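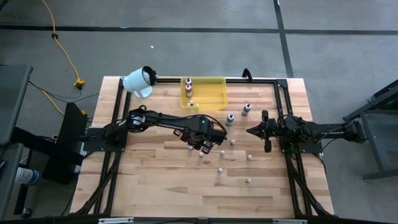 NEWS RELEASE | Community & Learning

Sasstead Opens Winter Season of Evening Classes With 23 Courses and a New Home in the Old Harasym Building

2025-12-07

SASSTEAD - Registration is open for the winter season of the Sasstead Evening School, and it's the biggest one the school has ever put together. Starting in January, neighbors can choose from 23 courses, taught on weeknights and Saturday mornings in the former Harasym shoe factory on the river side of town. Choir, bread baking, beginner Portuguese, bike repair, bookkeeping for very small businesses, watercolor, home wiring basics, and a class on reading old family letters are all on the list.

The move to the Harasym building has been a long time coming. For years the school borrowed rooms wherever it could get them: the library basement, the back half of the Darkeck branch post office, a church hall with a piano that couldn't be moved and had to be taught around. Now almost everything will happen under one roof, with wide hallways, big north-facing windows, and a kitchen large enough for the bakers to have their own ovens (they have been asking!).

"I walked in the first evening the heat was on and I just stood there grinning," said Bilal Jaber, director of the Evening School. "People are going to run into each other here. The Portuguese students will smell the bread, the bread people will hear the choir, and somebody who came to fix a bike will sign up for watercolor. I've seen it happen in a borrowed basement, so I can't wait to see it happen in a place with windows."

Last winter 131 people took at least one class, and the waiting list for bread baking was longer than the class itself. The school has answered with two baking sections this time, one for complete beginners and one for people who already keep a starter going and want to get into rye. Bike repair has been moved to Saturday mornings at the request of parents, who are welcome to bring children age ten and up.

New this season is Letters From the Attic, a six-week course on reading and caring for handwritten family papers. Students bring their own material - letters, recipe cards, ration books, the notes on the backs of photographs - and learn how to make out faded or old-fashioned handwriting, how to store paper so it lasts, and how to write down what they know about the people involved. Anyone without family papers can work from a box of letters on loan from the Jistholm local history room, most of them written by factory workers to relatives who had moved away. There is a whole run about one sister's unhappy experience keeping geese.

The choir is back too, and still doesn't hold auditions. It will rehearse on the second floor, in the old cutting room, where the ceiling is high and the sound carries beautifully. A spring concert is planned, with a program of work songs, a few rounds for the audience to join in on, and one new piece set to lines from the Jistholm letters.

Courses run for six or ten weeks. Fees are set on a sliding scale, and students choose the level that suits them when they register, with no paperwork to fill out. Materials are included in every class except watercolor, where students are asked to bring their own brushes. The building has a step-free entrance on the courtyard side and an elevator to both upper floors. The Darkeck bus stops across the street, and there are racks for bikes under the loading canopy.

An open evening will be held in the first full week of January, before classes begin. Teachers will be in their rooms to answer questions, the choir will sing on the stairs, and there will be soup. No sign-up is needed for the open evening, and current students are encouraged to bring a friend who keeps saying they'll take a class someday.

Registration is open now at the Sasstead library front desk and at the Evening School office, Harasym Building, room 102. The printed course guide is available at both places and at the Darkeck post office.

About the Sasstead Evening School
The Sasstead Evening School offers low-cost classes for adults in Sasstead, Darkeck, and Jistholm. Classes are open to everyone 16 and over, unless the course guide says otherwise.

Press contact
Bilal Jaber, Director
Sasstead Evening School, Harasym Building, room 102
Interviews and visits to the building can be arranged through the office on weekday afternoons.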